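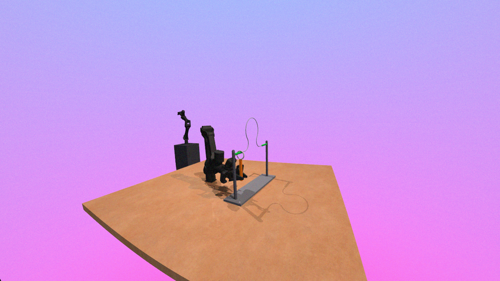 Cable, Clips and a Pink Sky: Gripper Trials in the Simulator

The picture at the top is from the cable rig, which has taken up most of my May. There is only one of it in this gallery, because I rendered plenty and they all look like the same cable having a different opinion. The sky is the simulator's default gradient and I have grown fond of it.

For anyone who wandered in from the Studitz bin-picking page: I test grippers and controllers for a living, or near enough, and this round is two grippers and two controllers on one deformable-cable task. The task came out of the Studitz work, where a person still routes cable through clips by hand and does it while thinking about lunch. We wanted to know which combination was worth bolting to a real arm. Simulated arms are cheaper to crash.

The notes below go with the picture. I've kept them to a few lines each, apart from the ones where I got annoyed.

The fixture

A flat gray base plate, a post at either end, and a green clip near the top of each post. The thin dark cable runs between the clips. I drew the first version on the back of a packing slip and the current one is, regrettably, not much different. The plate can be turned to any angle on the table, and I turn it often, as a controller that only works with everything squared up is a controller that has learned my table.

The cable

It is supposed to be a modest length of cable with modest ambitions. In the picture it stands up in a tall narrow loop, well above both posts, like a question it would like answered. Stiffness is the setting to blame. Turn it down and the cable behaves like cooked spaghetti, which no gripper can push. Turn it up and you get the croquet hoop. I settled somewhere in the middle of the slider and still got the croquet hoop, just less often.

If you want to see how far it goes, look at the shadow on the table to the right. I've started judging runs by the shadow before I look at the cable. It's quicker and slightly less upsetting.

The orange part

Bright orange so that I can find it. The black gripper is down low by the near post with the orange part right there at the fingers, and a small gray ring just above. Getting the two to agree with each other is the fiddly bit of the whole exercise, and the place where most runs go to die. A black gripper against a black arm was a poor choice of color scheme and I made it myself.

Gripper one: Harska

Chunky fingers, wide pads, very forgiving. The Harska model will hold on to nearly anything that strays between its fingers, including, on one memorable evening, its own fixture. On straight holds it was the better of the two. Out of 200 grasp attempts it dropped 10, and I can forgive most of those. Its trouble is bulk. Near the post there is not much room, and the housings arrive before the fingertips do.

Gripper two: Milimach

Slimmer, faster to close, and fussy as a cat. The Milimach fits beside the post with room to spare, then squeezes the part so that it tips a little and has to be set down and picked up again. Same 200 attempts, more drops, better placement when it did hold. I wrote "promising" in my notes next to it and then underlined it, which I only do when I'm trying to persuade myself.

The controllers

Plain position control first, because everybody starts there. It goes where you tell it with total confidence and pays no attention to what is in the way. Then the Sandhu compliant controller, which lets the wrist give a bit on contact. With the Sandhu settings at 5 (the scale is theirs, and the units are a mystery I've stopped asking about) the arm noses its way along a surface in a manner I can only call polite. At anything higher it's so polite that it never gets the job done.

Position control finished faster when it finished. Sandhu finished more often. I'd take the second one on real hardware, where the posts cost money.

The other arm

The slender one on the dark pedestal toward the back is in the scene file because the next round is a two-arm task. It adds a little to the load time and has not yet offended anyone.

The camera

I moved the virtual camera more than I moved anything else. Low views make the loop look heroic and hide the clips. Straight overhead gives you a lovely plan of the plate and no idea how high the cable has gone. The three-quarter view is where I've ended up, with the table running off at a slant and a good deal of empty tabletop that I could have trimmed and didn't.

Where it stands

572 runs in the log at the time of writing, across both grippers and both controllers. For the next round I'm keeping the Harska fingers and the Sandhu controller, and asking whether the housings can be trimmed on the post side – a request I expect to be met with silence. The Milimach goes back on the virtual shelf until somebody sends me softer pads to model. Cable stiffness stays where it is. I'm not touching that slider again this month.

Comments (5)

cablegoblin
We had the same standing-loop problem and it was the rest length, not the stiffness. If the clips are closer together than the cable wants, it has to go someplace and up is free. Try shortening it.

 page author
 I shortened it once and it fired the orange part off the table. Will try again in smaller steps.

torque_and_tea
Would you share the drop counts for the Milimach? "More drops" is carrying a lot of weight in that paragraph.

 page author
 Fair. I'm rerunning part of that batch because I changed the pad friction halfway through, and I'd like the number to mean something before I post it.

benchrat
Is the mottled table texture deliberate? We got better results from our vision model on a busy surface than a plain one, though our surface was mostly coffee.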